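Search this site Go

Handling Soft Bags: Workshop Tips from the Hanard Open Day

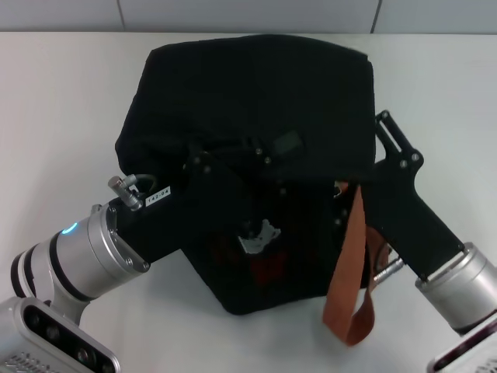

Jinfeng Mao asked, before the first session was over, whether any of this applies to people who pack bags by hand, and held that a household page has no use for arm settings. The settings are left out below. The handling order is kept, as it works the same with fingers.

Hanard opened its Gitwood workshop to visitors for one day in October. The two-arm bench was run by Arlindo Tavares, who talked through each step and took questions between runs. The work was soft goods: bags, pouches and folded covers. The notes are sorted by task.

Setting up the surface

Use a plain, light tabletop with nothing else on it. Dark fabric shows its outline well against white, and a dropped zipper pull or screw is easy to find.

Light from two sides. A single lamp puts a hard shadow under the bag, and the shadow reads as fabric to a camera and sometimes to a tired person.

Wipe the table dry. Nylon grabs on a damp surface and the base twists when the top is pulled.

Holding a bag that will not stand

Lay it down. A half-empty bag stood upright folds at a different place each time.

Hold it from both sides, low, before touching the flap. One hand steadies and the other works. Tavares was firm that the two should never pull at the same moment unless the fabric is meant to be stretched.

Press against the side panels with a flat hand. Pinching at a seam loads the stitching, and a cheap seam will open there first.

If the bag slides, stop and reset it. Chasing it across the table only adds wrinkles.

Straps

Find the strap first. It should lie flat on the table with no twist, clear of the hand that will move. Most of the failed runs in the morning log were strap catches. The log on the wall listed 347 runs for the week on fabric bags, 89 of them stopped early.

A strap in a strong color against a dark bag is easier to keep track of. On an all-black bag, a turn of bright tape near the end does the same job. Use cloth tape - plastic tape leaves glue on webbing.

Do not lift a loaded bag by a single side strap to turn it over. Support the base.

Opening and emptying

Lift the flap at the middle of its edge, then work outward. Lifting at a corner folds the flap under itself.

Look inside before reaching in. Loose paper and tags tend to sit near the opening and come out stuck to whatever is removed first. Take them out separately.

Dark linings hide small items. Turn the lining partly out over the edge of the opening and run a hand along the bottom seam.

Gripping surfaces

The Rumetti pads fitted to the second bench were soft rubber, cleaned with a barely damp cloth every hour. Kitchen tongs with silicone tips respond to the same treatment. Grease is the usual cause of slipping, well ahead of worn pads.

Check screws on any clamp or tong before a long job. A proud screw head will snag knit fabric.

Storage

Fill soft bags lightly with a towel so they keep their shape. Tuck straps inside. Newspaper marks pale linings.

Posted 13 Feb 2025

Comments (4)

Isla Kerslake
Went in the afternoon. The flap tip works on camera bags too. Does the cloth tape survive a wash cycle?

Mwajuma Bakilana
Isla, mine came off at 40 degrees C. I stitch a short piece of ribbon on now.

Liam Ellwood
The middle-of-the-flap rule fails on bags with a center buckle. Undo the buckle, fold the tongue back, then lift on both sides of it. Otherwise agree.

Jinfeng Mao
Tried the strap check on a pile of school bags. Fewer tangles. I still think the part about pads could be shorter.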